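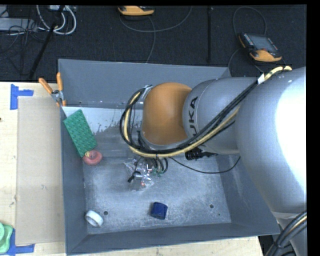 4.3 Clearing a mixed bin

Before you begin, a friendly word about what to hope for. People ask us all the time whether a machine can tidy up a tub of odds and ends by now, the way you or I would empty a junk drawer, and our answer is: partly, and slowly, and with you standing nearby! Clear, shiny packaging is still harder for Lenedis than a plain solid block.

1. Set the bin on the table and mark its place with tape, so it goes back to the same spot after every run.

2. Put in no more than 15 items for your first session. Mix the shapes if you like, but leave out glass and anything with an open blade.

3. Choose Clear Bin on the Lenedis screen and set the speed to 20 percent.

4. Press Start and stay within reach of the stop button until the arm has parked itself.

CAUTION: Keep your hands out of the bin while the arm has power, even if it seems to be thinking things over.

NOTE: After 2 failed tries at the same item, the arm moves on to another one. Code 1676 means it has given up on whatever is left. Stop the run, finish by hand (Sheyla Yupanqui in our test shop still does this almost every day, and quite cheerfully), and then go on to section 4.4.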